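Aniela Śliwiński
Posts from the Gevix grasp set, May

1/
People have asked what I do all day now I've moved over to the Gevix work. Mostly I collect examples of a robot arm holding things. It's done in simulation, and I sort the results into ones we keep and ones we don't. A thread on how it goes, for anyone starting something similar.

2/
The aim is a model that looks at the camera views and says whether the hold on an object is any good. It needs plenty of good holds to learn from, and plenty of bad ones too. We were short of bad ones for a long time, and I'll come to that.

3/
We count in episodes. One episode is one attempt with one object, start to finish, with every camera saved alongside the joint positions and the finger width. At the end of last week the set stood at 3,768 episodes. I'd hoped for more, but we threw a batch out (see post 9).

4/
There are 6 object families at the moment. Mugs, boxes, bottles, handles, rings, and one called "other", which Zbigniew Ostrowski keeps asking me to break up properly. He's right. It has a toy boat in the same folder as a tap.

5/
The background is plain grey on purpose for this stage. No table, no room. Wanda Zawadzka wanted to start with full kitchens and I talked her out of it. When a hold goes wrong I want to be able to see the fingers and the object without hunting for them. The kitchens come later, using the same grasps.

6/
We save a wide view of the arm and a close view down at the fingers. The wide one tells you how the arm is bent. It tells you very little about the grip, because the object is only a few pixels across. For that you need the close one.
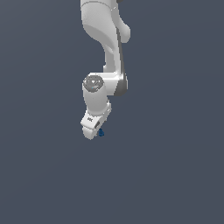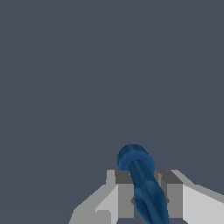 7/
I label from the close view first and then look at the wide one. I used to do it the other way round and found I was marking holds as good because the arm looked tidy. A tidy arm can have a terrible grip on something. Once I swapped the order, my labels and Wojciech Szewczyk's started to agree a lot more often.

8/
On agreement – Wojciech and I both labelled the same 442 episodes without seeing each other's answers. Most of the arguments were over long thin objects held at a slant. He called them bad because they weren't straight. I called them good if the fingers had a decent amount of surface to press on. We wrote a rule in the end. Slanted is fine. Holding by the last bit of the tip is not.

9/
The batch we threw out was 1,406 episodes. The friction had been left far too high after a test, so everything stuck to the fingers as if it had been glued. Every single hold passed the shake. It looked like a very good week until Prasert Nuchit opened the settings file and asked me what the number was meant to be.

10/
The shake, for those who asked. After the fingers close, the simulator moves the hand from side to side and then turns it over. If the object is still there, the episode gets a pass from the machine. A person still looks at it afterwards, and we keep the two labels in separate columns. Please keep them in separate columns. I merged them once in the first version and couldn't get them apart again.

11/
Back to the bad holds. If you let the planner choose every grasp, it picks sensible ones, and you end up with a set where nearly everything works. A model trained on that says "good" to whatever you show it. Ours did exactly that. Very high score, no use at all.

12/
So now a share of the attempts are nudged before the fingers close. The hand gets moved a few millimetres along, or turned a bit, or the fingers stop early. I keep the nudges small. Wild misses are easy to make, but the model learns them in no time. The near misses are the ones worth the disk space.

13/
Someone asked if I do any of it by hand. Yes, a portion. There's a controller on my desk and I drive the arm through the awkward objects myself. It's slow, and my wrist complains by 3 in the afternoon. My own grasps are also odder than the planner's, which is useful up to a point.

14/
Naming. Every episode gets the object family, the object number, the seed and the settings version. The settings version was added after post 9. If I could go back and change one thing it would be having that in the name from the first day.

15/
Storage is handled by Remov, our in-house tool for moving files about. It's dull and it works. It does drop the odd video when two machines write at once, so I run a check each evening that every episode has all its views. Any with a view missing get run again from the same seed.

16/
Colour. We had each family in its own colour to begin with, since it made browsing easier. Then Zbigniew pointed out that the model could learn the colour and ignore the shape. He tested it by painting the mugs the bottle colour, and the scores fell over. Colours are now picked at random for each episode. Browsing is worse. I've got used to it.

17/
Lighting is next. It's soft and doesn't change much at present, and I'd like it to vary before we bring in any clutter. Wanda has a list of lamp positions from the Wokatix job that we can probably reuse.

18/
What I don't know yet is how much of this carries over to a real arm. Prasert will try a small version on the one at the Bednarek site once the handles are finished. I expect the thin objects to be the trouble there as well. I'll post the results whichever way they come out.

19/
A few replies in one go. No, I can't share the set yet. Yes, two fingers only, no suction. The labelling rules fit on one side of paper and I can post those, I just need to take out the rude note Wojciech left next to "other".

20/
Handles again tomorrow. Eleven left to do in that family, then I start splitting up "other".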